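Setting Up a Stretching Corner at Home

My lower back gets cranky every November, so I finally gave my stretches their own spot in the spare room. A few things I learned along the way!

Measure before you buy
Lie down, arms out (yes, really) and measure fingertip to fingertip. Mine came to 57 inches, and I'd nearly ordered a narrow mat from Ukico that would've left my elbows on the floorboards.

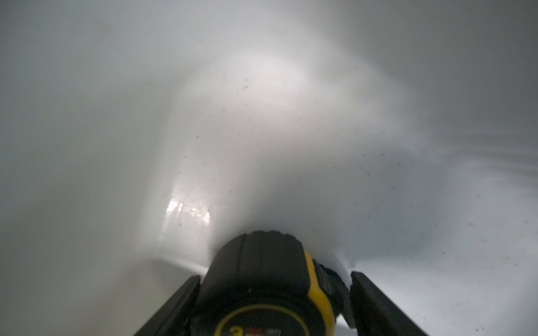

Keep the paperwork handy
I used to lose my exercise sheets constantly. Now they live in a desk organizer, right where I can grab them before I start.

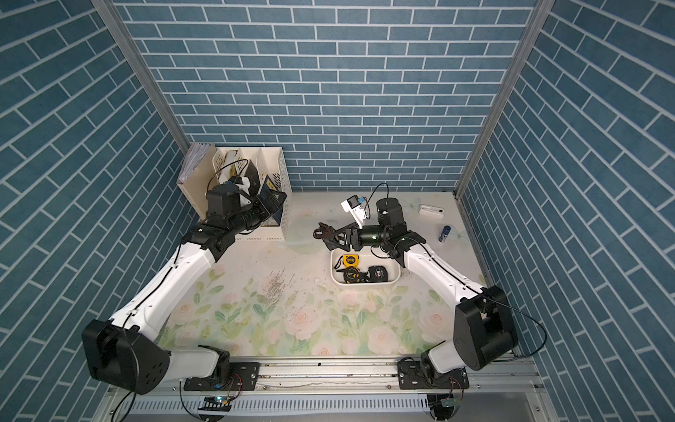
I put the two easy sheets in front and the hard ones behind, and swap them when my therapist says so. Write the date on each one, too.

Clean the foam roller
Warm water, a drop of dish soap, wipe, then let it dry standing up. My Groter roller gets this every 3 weeks, or sooner if the dog's been at it. Stretchy bands only need a damp cloth, and I toss them at the first little crack.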